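Progress report, second period
Household and Shop-Floor Chores Project, Relliddale site
Prepared by Benedetta Bassi for Mairéad Noonan, Groltitz Fund
May 17, 2021

Dear Mairéad,

You asked in your last letter whether a machine can do a chore yet. The short answer is that it can do parts of several chores, on a good day, with one of us standing next to it. The long answer follows, and you are paying for the long answer.

Indoor work

Folding. The Binlow arm now folds a hand towel in 89 seconds. I fold one in less time than it takes to complain about it. Still, the arm could not find a corner of the towel at all when we last wrote, so we are counting this as progress and so, I hope, are you. Fitted sheets remain out of scope. They are out of scope for most of the staff as well.

Shelf stocking. We built a mock aisle in the back of the workshop and had the arm put up cans and boxes. Cans go well. Boxes go well if they are the same size as the box before. Bags of rice slump, and the software has strong views about objects that change shape after it has decided what they are. Two grippers were worn out in this work and both have been replaced from the parts line.

Dishes. Paused. We will resume when the new cups arrive.

Outdoor work

The errand task was your suggestion, and I admit I grumbled about it. Carrying a parcel from one building to the next sounded like the easy part of the day. It is a chore that every shop hands to the newest person, who is expected to learn it in one trip. Our rover has needed more trips than that.

We put it on the wide concrete path first, with the load tray empty, and asked it only to keep to the paving and take the bend.

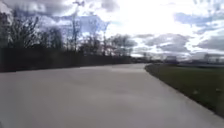 The straight stretches gave no trouble. The bend was another matter for the first few weeks, as the rover liked to treat short grass as a slightly greener kind of path. Barbieri's updated ground-sensing module has mostly cured it of that. It still slows down when the sun sits low and the concrete turns bright, and on two runs it stopped altogether and waited for advice. I have worked with people who do the same, but they cost more to ship.

We logged 60 outdoor runs in the period. Most finished without a hand on the stop button. The ones that didn't are written up in the run log, including the one where I pressed it by leaning on it.

Money

We are $2,000 over on spare parts and under by a larger sum on travel, for reasons that will be familiar to everyone this year. I would like your permission to move the one to cover the other. The staffing line is on plan.

Next period

Parcels go in the tray, starting light. The arm moves on to T-shirts - sleeves and all - and the dishes come back with the cups. We would like to show you the full errand, door to door, in August. Doors are the part I would not bet on. The rover can't open one yet, so please plan on holding it.

Regards,
Benedetta Bassi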